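3.2 Task design and recording procedure

The table-clearing task was chosen by the students in February, after the first term of the Rundari course had ended. Each team was asked to programme a pair of arms to gather dishes and cutlery from a small table and to leave them in a single stack. The task was judged suitable for a student project for two reasons. It requires both arms to work close to one another, and it involves objects that differ a good deal in shape, from wide plates to thin metal cutlery.

Teams were free to decide the order in which the items were handled. The course rules stated only that a plate should serve as the base of the stack and that no item should be pushed over the edge of the table. Each attempt was driven by a student operator using the Isach control software, and the movements of both arms were stored together with the views from the head and wrist cameras. Operators worked in pairs and changed places after every 42 attempts. Figure 2 shows the task with two of the table settings.
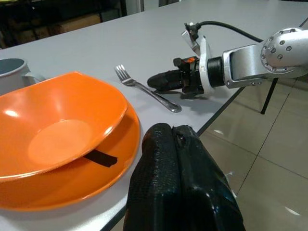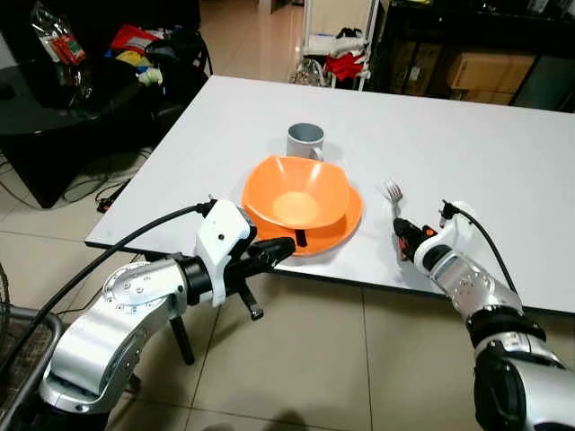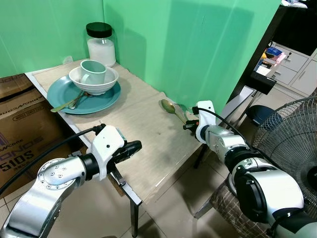

Figure 2. Table-clearing task with orange dishes (top and middle) and with a teal plate, white bowl and mint-green mug (bottom). The top view is from a wrist camera; the other two are from a head camera.

In total, 1,306 attempts were recorded, and the full set was closed on 03/06/2024. An attempt was kept for training if the final stack stood without support and all cutlery had been placed on or in it. Attempts which did not meet this rule were stored separately under the Lorente label and were used only for the study of errors reported in Section 5. The decision to keep or reject an attempt was taken by a student who had not operated the arms during that session.

Cutlery proved harder to handle than had been expected when the task was planned. A fork or spoon lying flat on a hard surface leaves little room for the fingers of a gripper, and several teams lost time by closing the fingers too high. The teaching staff did not correct this directly. Teams were instead asked to review their own recordings and to write a short note on each failed grasp, and these notes formed part of the assessed work. More than 80 such notes were submitted and are held in the Nadard archive with the recordings.

Changes to the table setting were made between sessions and were entered in the course log by the team concerned. Results for each setting are given separately in Section 4, as the number of attempts was not the same for all of them.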